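The survey of the Drondwood building took Hazel Mercado nine visits. It was a former cold store on a wedge-shaped lot, brick outside, concrete frame inside, and the drawings from Weliritz showed a stair where she found a solid wall.

She measured the wall twice. The plan was short by 616 millimeters. She marked the difference in red and sent the sheet to Ewan Ashby, who replied that the stair had been approved and should be drawn as approved.
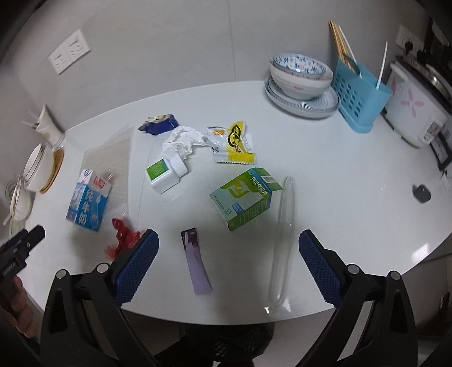

Tabletop with packaging and a green and white medicine box.

In April she drilled a core at knee height. The bit passed through plaster, then 200 millimeters of brick, then nothing. Air came out of the hole. She lowered a lamp on a cord and read the depth at nearly three stories.

"Is there a stair?" Ashby asked on the phone.

"There is a shaft," she said. "No treads. There are sockets in the brick where treads would go – one every 175 millimeters, all the way down."

He asked her to issue the drawing. She drew the sockets, dimensioned each one, and left the stair off.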